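I got back into roller skating in March, after a long gap, and the nearest rink to me is Hemgate. It's a plain rectangle with a coated floor and a snack counter that closes early. I like it a lot.

My old skates didn't fit anymore, so I bought a used pair from Elie Saab, who skates the late session. The boots were fine. The wheels were too hard for that floor and I slid out on every left turn for 2 weeks.

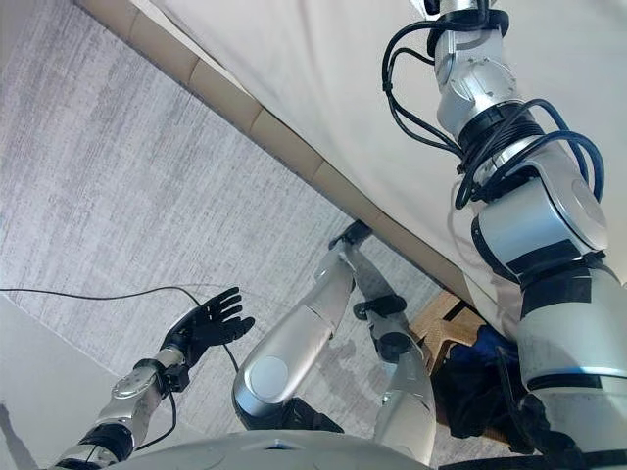
How do you know when wheels are too hard for a floor?

Push sideways in a slow turn. If the wheels slip before you lean much, try a softer set.

I tried a softer set from Clorkholm and the difference was obvious on the first lap. They roll a little slower, and I have to push more on the straights - a fair trade for staying upright.

Hanneke Kramer runs the beginner hour and she got me to stop looking at my feet. She has everyone skate the long side of the rink with their hands on their knees, then stand up slowly without changing the knee bend. It looks silly and my thighs hurt the next day, but my crossovers got better.

I also cleaned the bearings, which were full of grit from the last owner's outdoor skating. I took them out, pulled the shields, soaked them, let them dry overnight and put in a drop of oil each. Two of them still sounded rough, so I replaced those.

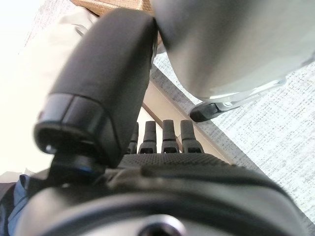 What's next

Tondumska has an outdoor rink with a smoother floor and a longer season than I expected. I want to go once before it gets cold - probably on the hard wheels, which I kept.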